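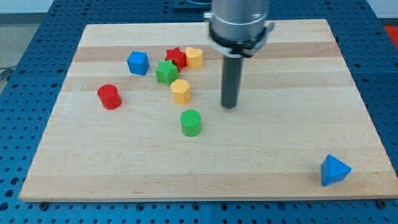 Keep the Ugly Cutting Board

My aunt Graça Vilela has one cutting board. She chops onions on it, rolls dough on it, and once, when the leg of the kitchen table gave up, she propped the corner on it for a whole weekend. Then she washed it and made soup. I think about that board every time somebody tells me I need a set of four in different colors with little icons on them.

I've been in a mood about kitchen stuff since I moved to Voswood and had to pack it all. Seven boxes! For one person who mostly eats eggs! I had a thing for slicing avocados. I had a thing for holding the other things. I swear I had used one drawer's worth in the past year, and the rest of it had been riding along with me from apartment to apartment like a bunch of freeloading cousins.

So here's my opinion, and you're welcome to yell at me: most of us should own fewer tools and take better care of them. I don't mean the monk version, with one bowl and a spoon (I like my waffle iron and I'm keeping it). I mean that the stuff you touch every day deserves ten minutes of your attention now and then. Oil the wood. Sharpen the knife. Tighten the screw on the pan handle before it spins around and dumps your rice on the floor, which happened to me in January and I'm still finding grains.

People tell me they don't have time for that. Okay, but I've watched those same people spend 72 minutes reading reviews of garlic presses. I've been that person. There's a fun little buzz in shopping for a fix, and no buzz at all in rubbing oil into a board on a Sunday night – until you do it a few times and start to kind of like the smell.

The other complaint is money, and I take that one more seriously. A good knife costs a lot up front. But my everyday knife came from a thrift store for 10 bucks, and a guy at the market put an edge on it that scared me. Graça's board came with her from Bragança, and she was 19 when she made that trip. It has a dip in the middle now, and a burn mark shaped like the bottom of a coffee pot. My cousin keeps offering to buy her a new one. She keeps telling him to buy himself a haircut.

I gave away five of the boxes, by the way. I miss the salad spinner. I might go get another salad spinner.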